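Ton cerveau est-il vraiment un ordinateur ?

Dossier de la rubrique « On nous a dit que... »
Texte : Emerson Magalhães
Publié le 2022-04-05
À partir de 9 ans

« Mon cerveau a planté. » « Je n'ai plus de place en mémoire. » « Il faut que je me déconnecte. » Tu as sûrement entendu des adultes parler comme ça, et peut-être que tu le fais aussi. On trouve la même idée dans les livres, les dessins animés, les publicités pour les jeux de calcul mental : le cerveau serait une sorte d'ordinateur, en plus mou.

Moi, je me méfie. Une comparaison peut aider à comprendre, mais elle peut aussi nous faire croire des choses fausses. Alors on va la démonter morceau par morceau et voir ce qui tient.

D'où vient cette idée ?

Il faut savoir que les gens ont toujours comparé le cerveau à la machine la plus étonnante de leur époque. Au XVIIe siècle, on admirait les automates et les fontaines qui font bouger des statues. Le philosophe René Descartes expliquait donc que les nerfs étaient comme des tuyaux, où circulaient des « esprits animaux » poussés par le cerveau. Plus tard est arrivé le télégraphe, et les nerfs sont devenus des fils qui transportent des messages. Ensuite il y a eu le central téléphonique, avec ses opératrices qui branchaient des câbles.

Et puis l'ordinateur est arrivé. Devine ce qu'on a dit.

À chaque fois, la comparaison paraissait évidente. À chaque fois, elle était un peu juste et beaucoup fausse. Il n'y a donc pas de raison de penser que celle d'aujourd'hui sera la bonne pour toujours.

Ce qui se ressemble

Soyons justes, il y a des points communs. Un ordinateur reçoit des informations (tu appuies sur une touche), il les traite, et il donne un résultat (une lettre apparaît). Ton cerveau reçoit aussi des informations, par les yeux, les oreilles, la peau, le nez, la langue. Il en fait quelque chose. Et il peut commander une réponse, par exemple retirer ta main d'un radiateur brûlant. Même là, attention : pour retirer ta main très vite, c'est souvent la moelle épinière qui donne l'ordre, avant que le cerveau ait fini de comprendre.

Il y a aussi l'électricité. Elle circule dans les puces, et les cellules nerveuses, qu'on appelle des neurones, produisent elles aussi de petits signaux électriques. Sauf que ce n'est pas du courant qui file dans un fil de cuivre. Dans un neurone, ce sont des particules chargées, des ions, qui entrent et sortent de la cellule. Et quand le signal arrive au bout, il passe le plus souvent au neurone suivant grâce à des substances chimiques. Un ordinateur n'a rien de semblable.

Ce qui ne se ressemble pas du tout

Dans un ordinateur de bureau, les pièces sont bien séparées. Le processeur fait les calculs. La mémoire garde ce dont il a besoin tout de suite. Le disque conserve tes photos et tes jeux quand tout est éteint. L'alimentation fournit le courant. La carte mère relie tout ce petit monde. On peut enlever une pièce, la remplacer par une autre du même type, refermer, et rallumer.
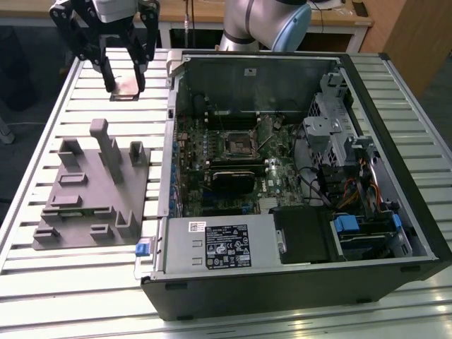
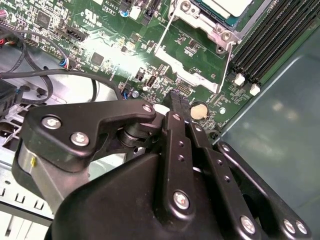
La carte mère verte d'un ordinateur de bureau, boîtier ouvert.

Essaie maintenant de chercher le « disque dur » dans un cerveau. Il n'y en a pas. Un souvenir n'est pas rangé dans une case avec une étiquette. Quand tu penses à ton dernier anniversaire, plusieurs régions travaillent ensemble : certaines s'occupent de ce que tu as vu, d'autres des sons, d'autres encore de ce que tu as ressenti. Et les mêmes neurones peuvent servir à la fois à traiter une information et à la garder. Le rangement et le calcul sont mélangés.

Autre différence, la taille de la panne. Si on coupe la mauvaise petite piste sur une carte électronique, la machine peut refuser de démarrer. Un cerveau blessé peut parfois s'arranger autrement, en faisant travailler d'autres zones. Parfois, pas toujours. Je préfère le préciser, car on lit souvent que « le cerveau répare tout », et c'est exagéré.

Et le cerveau ne s'éteint jamais tant qu'on est en vie. Quand tu dors, il reste très occupé. Il participe notamment au tri et au renforcement de certains souvenirs. L'expression « mettre son cerveau sur pause » est donc fausse elle aussi, désolé.

Le problème de la mémoire

C'est ici que la comparaison fait le plus de dégâts, à mon avis.

Si tu enregistres un texte sur un ordinateur et que tu l'ouvres en janvier prochain, tu retrouveras les mêmes mots, dans le même ordre. Tu peux l'ouvrir 200 fois, il ne bougera pas. Ta mémoire ne marche pas comme ça. Chaque fois que tu te rappelles quelque chose, ton cerveau le reconstruit. Il peut ajouter un détail, en perdre un autre, ou mélanger deux journées. Tu ne t'en rends pas compte, et tu peux être absolument certain d'un souvenir faux.

Une enseignante de l'école de Clomside, Reshma Nkuna, m'a raconté une expérience menée avec sa classe. Elle a lu à voix haute une liste de mots : lit, oreiller, nuit, rêve, couverture, sieste, pyjama. Puis elle est passée à autre chose, et plus tard elle a demandé aux élèves d'écrire tout ce dont ils se souvenaient. Plusieurs ont écrit « sommeil ». Relis la liste : le mot n'y est pas.

Ces élèves n'ont pas menti. Leur cerveau a deviné, parce que « sommeil » va très bien avec le reste. Un ordinateur à qui on demande de recopier une liste ne devine rien.

Et les 10 % ?

Tu as peut-être lu que nous n'utilisons que 10 % de notre cerveau. C'est faux. Les images du cerveau au travail montrent que toutes les régions servent, simplement pas toutes au même moment ni avec la même intensité. D'ailleurs, le cerveau consomme beaucoup d'énergie pour sa taille. Ce serait bizarre d'en nourrir autant pour rien.

Pourtant l'idée continue de circuler. Elle est agréable : elle laisse croire qu'on pourrait devenir génial en « débloquant » le reste, comme un niveau caché. Quand une idée fait plaisir et qu'en plus quelqu'un a quelque chose à te vendre, c'est le moment de poser des questions.

Prenons Narnero, une application d'entraînement du cerveau. Sa publicité promet de « reprogrammer ta mémoire » pour 48 euros par an. J'ai cherché des preuves sur leur site. J'ai trouvé des étoiles, des sourires et un dessin de cerveau avec des circuits dedans. Je n'ai pas trouvé d'étude. En général, quand on s'entraîne à un jeu, on devient surtout meilleur à ce jeu. Que cela aide ensuite pour une dictée ou pour retenir ses tables, c'est beaucoup moins sûr.

Alors, on jette la comparaison ?

Pas forcément. Des scientifiques se servent d'ordinateurs pour imiter de petits groupes de neurones, et ils apprennent des choses utiles. Certains chercheurs pensent même que le cerveau « calcule », dans un sens très large du mot. D'autres ne sont pas d'accord. La discussion n'est pas finie, et si un livre t'affirme le contraire, il va trop vite.

Ce que tu peux faire, c'est te poser 2 questions chaque fois qu'on te dit que « ceci est comme cela ». En quoi est-ce que ça se ressemble ? Et en quoi est-ce que ça ne se ressemble pas ? La deuxième est presque toujours oubliée.

À toi d'essayer

Demande à deux personnes de ta famille de raconter le même événement, des vacances ou une fête par exemple, mais séparément. Note ce qu'elles disent. Ensuite compare, et regarde s'il existe des photos pour vérifier. Pour la liste de mots, change les mots, sinon tes cobayes risquent d'avoir lu cette page.

Petit lexique

Neurone : cellule qui reçoit et transmet des signaux dans le système nerveux.
Synapse : endroit où un neurone passe son message à un autre.
Ion : atome ou groupe d'atomes qui porte une charge électrique.
Processeur : pièce de l'ordinateur qui exécute les instructions - on dit aussi « CPU ».
Métaphore : façon de parler d'une chose avec les mots d'une autre.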